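20 février 2023

Lundi, et j'ai passé toute ma soirée sur une planche. Une seule ! Je m'étais promis d'avancer aussi sur les étagères de Renu (elle les attend pour mars, elle me le rappelle gentiment à chaque café), mais bon, le vernis m'a pris par les sentiments et je n'ai rien fait d'autre.

Il faut dire que cette planche, je l'ai traînée de Trarnwood jusqu'ici sous la pluie, emballée dans une vieille couverture. J'ai poncé au grain 300, essuyé, verni, attendu, reponcé, et reverni encore 2 fois. Gwawr trouve que c'est trop orange. Moi j'adore, ça me rappelle le buffet de ma grand-mère, celui où on n'avait pas le droit de poser les verres. 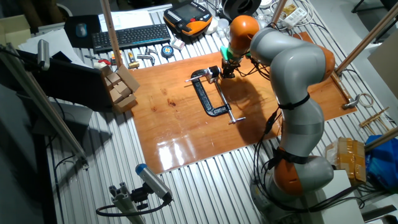 Ma planche vernie et le serre-joint noir, avec tout mon petit bazar derrière.

Le mètre ruban bleu et blanc, je l'ai cherché pendant une bonne partie de la soirée. Il était à côté du clavier, évidemment. Et le cutter jaune et noir pareil, avec les deux équerres que Jhun m'a rendues la semaine dernière. Il faudrait vraiment que je range : entre les papiers, les câbles blancs tout emmêlés près de la multiprise et les outils semés devant le clavier, je passe plus de temps à chercher qu'à bricoler !

Pour le serre-joint, note à moi-même : mettre une cale en liège la prochaine fois. J'ai trop peur de marquer le vernis, et je sais que je vais y penser toute la nuit. Demain j'appelle Borislav pour les vis de 8, il en a toujours une boîte qui traîne. Et après, promis, les étagères. Enfin, si je retrouve le crayon.

À lire aussi
- Une couverture trempée et un long trajet en bus
- Le buffet de mamie
- Les étagères de Renu, épisode 1
- Soupe ratée chez Tegwen

Ce site utilise des cookies pour mesurer sa fréquentation. Accepter | Refuser | En savoir plus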